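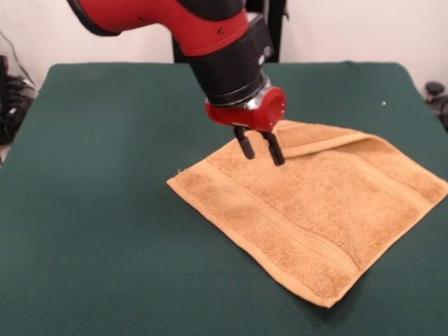
Hello all, and thanks for bearing with me — I know this one was meant to reach you in March.

The judo sessions at Plinen are going well. We have 328 juniors on the books across the three sites, and the under-tens at Flelter Road are so full that I've had to split them into two groups, one at half four and one straight after. The parents grumbled for a week and then got used to it!

Most of your grant has gone on mats. We bought 100 from Bortolotti, and they're a good deal firmer than the old ones (my knees noticed first). Delivery was £200 more than the quote because the lorry couldn't get down the lane, so I've taken that out of the travel money. Shout if you'd prefer it shown somewhere else.

Ekow Osei has taken on the Saturday-style open mat, except we run it on a weekday evening when the hall is cheaper. He did his coaching award with us and the teenagers listen to him far more than they listen to me. Two of them have asked about refereeing, so I've put them down for the area course in the summer.

What hasn't worked is the women's beginners' class. We had four regulars, then two, and I stopped it at half term. I think eight in the evening was too late, and I'd like to try it again at ten in the morning if you're happy for me to use what's left of that budget line.

We also took a minibus to the Sternodell Open and came home with three bronzes and one very sore thumb. Entry fees are in the spreadsheet, second tab.

Still to do: first aid refreshers, new gi for the loan box, and the £1000 for the hall deposit, which is due before the next report. Could you let me know when the second payment is likely to land?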